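Search this site Go

Rosin, humidity and a second desk

Posted in September by Niamh Conneely

The Brallar Chamber Players started the season with 12 strings, two fewer than last year, and a programme that opens with a new suite by Ilir Delić. I play on the second desk of the seconds, so most of what follows concerns the inner parts.

The suite is in five short movements. The third is marked at 139 to the crotchet, an odd figure that most metronomes with fixed steps will not give. Conall Brophy, who directs from the first desk, set it by tapping and then checked it against his phone. At that speed the repeated semiquavers work only in the lower half of the bow, close to the balance point. Further out, the stick bounces at its own rate and the section comes apart by bar 8.

Tuning has been the other matter. The hall at Potton seats 200 and is heated only for concerts, so we rehearse cold and perform warm. Gut strings go flat as the room fills – mine dropped far enough last spring to be plain in the slow movement. I have changed the lower two to a synthetic core and kept gut on the A.

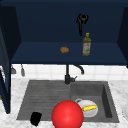
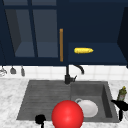
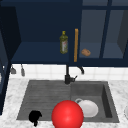

Should the whole section change to the same strings?

Only if the players want a closer match in tone. Pitch drift is a separate question, and retuning between movements deals with most of it. Eoin Fahy has kept gut throughout and tunes after the second movement, where Delić has written a long pause for the violas.

Bowings for the fourth movement are still not settled. Bernadette Ó Flaithearta has marked the cello part with slurs over the bar line and we have separate bows on the same figure. I have pencilled in both.

Contact | © Niamh Conneely | Back to top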